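Against the centerpiece

I have been suspicious of flower advice for years, ever since a magazine told me to drop a copper penny in the vase and my tulips fell over anyway. So when Hilde Baert asked if I'd think about "the table situation" for the spring lunch, I said yes mostly so I could argue with her.

The going wisdom is that a round table needs something tall in the middle. I have sat at those tables. You spend two hours leaning left and right like a driver behind a bus, trying to find the face of the person who asked you a question. I once had an entire conversation with Dimas Pillai through a fern. He says he enjoyed it.

The second piece of wisdom is that you should mix fresh stems yourself, in odd numbers, cut at an angle, under running water, early in the morning. I tried this in January for a birthday dinner. I spent 40 dollars and an evening, and what I ended up with looked like what you get from the grocery store for a good deal less, except that the grocery store ties theirs better. My sister called it "loose." She meant well.

Then there's the cloth. Every site I read wants white, and I don't trust white. White is for people who don't serve anything with tomatoes. Hafiz Ginting offered to lend me a set in cream, which is just white that has already given up. I wanted blue, and not a shiny one. The catalog from Dornstead had a blue called "Harbor Morning," which told me nothing, and the swatch they mailed me was the size of a stamp. How anyone picks a tablecloth from a stamp is a mystery to me. I ended up at the remnant shop behind the post office, where you can at least put your hand on the stuff before you pay.

I'll admit that color has been easier to live with than I expected. Creases don't bother me on blue the way they do on white (I own an iron, I know where it is, that's as far as it goes). And a mixed bunch that would look like a clearance bin on a patterned cloth gets along fine on a plain one.

What I'm still not sold on is the vase. Hilde has 6 identical ones in her garage and would like them to have a purpose. My counteroffer was to skip the vase and lay a small bouquet flat on the cloth, the way you'd put it down if you'd just walked in with it. She said it would look as if we forgot. I said it would look as if somebody brought flowers, and that's a nicer thing to find on a table than a glass tube. We went back and forth on it over a pot of coffee.

Mixed flowers, blue cloth:

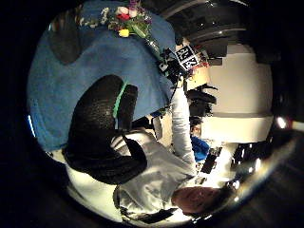
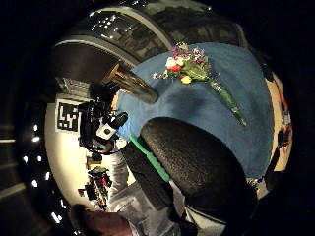 Hilde's objection is thirst, and it's a fair one. Cut flowers want water, and a lunch runs long, especially if Leire Ortuño is telling the story about the ferry. My plan is to keep the bunches in a bucket in the kitchen until people are hanging up their coats. I've read that they'll be fine for a couple of hours. I've also read about the penny, so take that for what it's worth.

The other open question is where the bread goes. If the bouquet takes the middle, the basket has to sit off to one side, and whoever is sitting across from it will be asking for it all afternoon. Hilde wants two baskets per table. I think people can pass things. We have until the guest list is final to settle it, and at the moment it stands at 34, with two maybes who have been maybes since Christmas.

If you've done flat flowers at a sit-down lunch and they wilted before the soup was cleared, please write and tell me, preferably before I've talked her out of the vases for good.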